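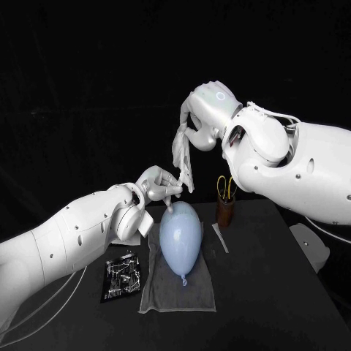

Balloon wiping

Balloon wiping is the cleaning or polishing of an inflated balloon with a dry or slightly damp cloth. It is done by balloon decorators, party suppliers and people at home, usually before balloons are hung, tied into columns or handed over to a customer. The balloon is most often set on a towel or folded cloth while it is wiped, which keeps it from rolling and protects the skin of the balloon from grit on the table.

The terms balloon polishing, balloon dusting and buffing are used for much the same thing. Some decorators keep "polishing" for work done with a shine product and "wiping" for work done with a cloth alone.

Background

Latex balloons are commonly coated inside with a fine powder, and some of it is carried to the outside during packing. The powder shows as pale streaks, mostly on dark colors. Latex also turns dull in air. This is called oxidation, and it gives the balloon a cloudy or velvety look. Oxidation is quicker in heat and in sunlight. A balloon blown up in the morning for an outdoor party in June can be visibly dull by afternoon.

Wiping removes powder, dust and finger marks. It does not undo oxidation. Rubbing a cloudy balloon may make it look better in a small area, but the result is often patchy, and a decorator who wants an even finish will use a shine product or leave the whole balloon matte.

Foil balloons do not oxidize in the same way. They pick up fingerprints and fine scratches, and are wiped with a softer cloth and less pressure.

Materials

Cloth. A thin cotton rag, a piece of old T-shirt or a microfiber cloth is usual. Cloths with a hem or a sewn label are avoided, or folded so that the hem is on the inside. Paper towel is used as well, although the coarser kinds leave lint on dark latex. White cloths are preferred by many decorators because dirt and transferred dye show up on them right away.

Towel. The balloon rests on a towel, a folded blanket or a foam pad. A hand towel 70 centimeters long is large enough for one 11-inch balloon with space left over for the hands. Terry towels hold a balloon better than smooth ones. They should be washed without fabric softener, which leaves a film that can end up on the latex.

Water. Plain water on a wrung-out cloth takes off dried juice, cake icing and most other food. Soap is seldom needed. Alcohol, citrus cleaners and anything oily are kept away from latex.

Shine products. These are liquids sprayed or wiped onto latex after inflation to slow down the dulling. One sold in the Plirham area is Prisum, a water-based liquid that comes in a 400-milliliter bottle and is put on with a lint-free mitt. Products of this type are applied to clean balloons only, as powder trapped under the liquid dries into spots.

Method

The balloon is laid on its side on the towel. One hand steadies it with the flat of the fingers while the other draws the cloth over the surface. The cloth is bunched loosely, so that a soft fold meets the balloon and no fingertip presses through. Light pressure is enough. A balloon that squeaks under the cloth is being rubbed too hard, or the cloth is too dry.
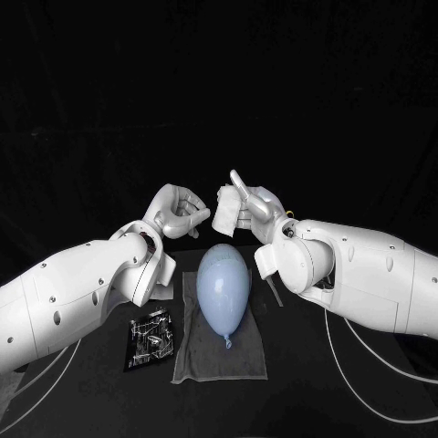
A decorator in Cleltwood has been quoted as saying that the towel matters more than the cloth, and that most of the balloons lost at the cleaning table there had been pushed against a bare surface with a crumb on it. Other accounts put more weight on fingernails and rings.

The wiping normally starts at the crown, the rounded end opposite the knot, and goes toward the neck. The crown is where the latex is stretched most evenly and where marks are seen first once the balloon is hanging. The neck is thicker and darker in color and needs little attention. The area right next to the knot is left alone by many workers, as pulling on it can loosen the knot or tear the lip.

When one side is done the balloon is lifted and turned, not rolled. Rolling picks up lint from the towel. Lint that has already stuck is taken off with a barely damp corner of the cloth.

For larger numbers the work is split up. One person wipes and another ties or places. The instructions for an arch at Plirham Market Hall, dated 7 January 2019, list 274 balloons in four sizes and give wiping as a separate step between sizing and tying into clusters. The smallest balloons in that list were not wiped at all.

Static

Rubbing latex with a dry cloth charges it. A charged balloon draws dust out of the air and may be dirtier ten minutes after wiping than it was before. It also clings to walls, sleeves and other balloons, a nuisance when clusters have to be kept apart during building.

A slightly damp cloth reduces the charge, and so does moving the air in a very dry room with a humidifier. Cotton gives less trouble than most synthetics. Some workers go over the balloon a last time with damp hands. Dryer sheets are sometimes recommended for this, but they leave a residue, and shine products do not spread well over it.

Charging is put to use in school demonstrations, where a balloon is rubbed with wool or hair so that it will pick up paper scraps or bend a thin stream of tap water. The same cloth and balloon serve for both, but for a demonstration everything is kept as dry as possible.
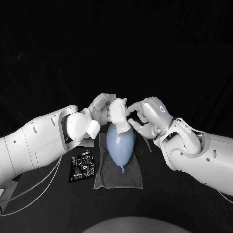 Common faults

Streaks. Long pale lines that appear after wiping are powder moved about by a loaded cloth. The cloth is refolded to a clean face every few balloons.

Dull patches. A patch that looks matte beside the rest of the balloon has usually been rubbed several times over. It cannot be brought back without a shine product. Turning the patch to the back of the display is the ordinary remedy.

Dye on the cloth. Strong reds and purples may give off a little color, more so when damp. The cloth should not then be used on white or pastel balloons.

Pinholes. A balloon that softens slowly in the hours after wiping may have been nicked. Pinholes are hard to see. They can be found by holding the balloon near the cheek and pressing gently, or by putting it in a bowl of water.

Bursting. This is uncommon when the balloon is slightly under-inflated. Sizing to a little below the maker's stated diameter leaves the latex softer and also gives a rounder shape. Balloons that have been blown up to a pear shape, with the neck swollen, are overfull and are let down before they are wiped.

Storage between wiping and use

Wiped balloons are kept in large clear plastic bags, tied loosely, out of the sun. New bags are better than reused ones, which tend to carry dust and bits of ribbon. Air-filled balloons keep their surface for a day or more in a cool room. Helium-filled balloons are wiped as late as possible, as their floating time is short and handling uses part of it.

Towels and cloths should be shaken out after each batch and washed separately from anything fluffy.

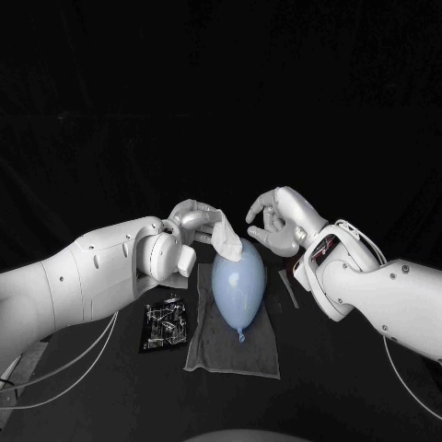

Photo: Canpolat Party Supply, Cleltwood. Used with permission.

Balloons in pale colors, among them light blue, pink and ivory, show powder less than dark ones and are often passed with a single wipe. They show dirt more. A gray or black towel under a pale balloon makes it easier to judge the outline, but new dark towels shed fibers that stand out on pale latex, and they are washed at least twice before use.

Safety

Latex can cause allergic reactions, and the powder that comes off during wiping may carry latex protein. People who are sensitive to it should not do the work or stay in the room where it is being done. Non-powdered nitrile gloves protect the hands, and their smooth fingertips slide over the balloon without catching.

Pieces of burst balloon are a choking hazard for small children and pets. They are picked up at once, along with any uninflated balloons left on the table.

See also

Balloon column
Balloon sizer
Latex bloom
Lint
Static electricity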